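The Spoon Drawer

Felicidad Javier had left the flat to her niece, and with it the kitchen, and with the kitchen every plastic container she had bought or been given since she came to Skoltville.

Jocelyn Ocampo started on a wet morning in November. She brought bin bags, a flask and a radio that would only pick up one station. Her cousin Noel had said he would come at 11 and arrived after lunch with a bag of rolls.

"Where do you want me?" he said.

"Lids," said Jocelyn.

He sat down on the floor and began matching lids. Most of them matched nothing. He made a pile by the cooker and another by the door, and after a while he forgot which was which and had to begin again.

Jocelyn took the cutlery. Their aunt had never thrown away a plastic spoon. They came from parties, from the canteen at Poojary where she had worked for years, from the ice cream van. She washed them and kept them in old margarine tubs. When the family came for Christmas she gave the metal ones to the guests and the plastic ones to the children, and the children fought over who got which.

"We can't keep all this," said Noel.

"I know we can't."

"I'm only saying."

They agreed on one basket. Whatever went in the white laundry basket would be kept and shared between them, and the rest would go to the church hall or the tip. Jocelyn cleared a space for it and put in a clear container first, the good kind with rounded corners. Then she went back for a spoon.

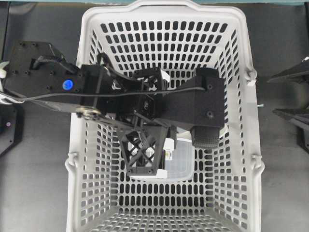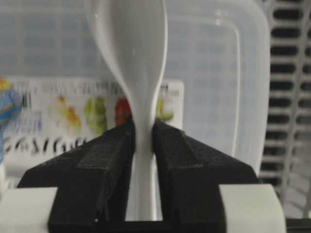

It was the same sort of spoon she had used to feed Noel when he was small and she was nine. She remembered it as bigger. He used to bite down and refuse to let go, and she would have to wait until he got bored.

"Do you remember Auntie's rice pudding?" she said.

"With the skin on."

"You cried about the skin."

"I was three," said Noel.

At four o'clock Janelle Pangilinan from downstairs knocked to ask if they were going to be using the parking space. She stood in the doorway and looked at the tubs.

"She lent me one of those," Janelle said. "A big one, for soup. I never brought it back."

"Keep it," said Jocelyn.

"I've still got the lid and everything."

"Then you're doing better than we are," said Noel from the floor.

Janelle laughed and then looked as if she might cry, so Jocelyn gave her a roll. They ate standing up. The radio played something with an accordion in it. Janelle told them their aunt had once carried a pan of soup down two flights in a power cut, with a torch in her teeth, and had not spilt any, or had said she hadn't.

When she had gone Noel found a lid that fitted a tub with a split in the side. He tried it on and off a few times and put both of them in the bin bag.

"What time does the tip shut?" he said.

"Five, I think."

"We won't make that."

"No," said Jocelyn. She filled the kettle and opened the next cupboard, which was all jars.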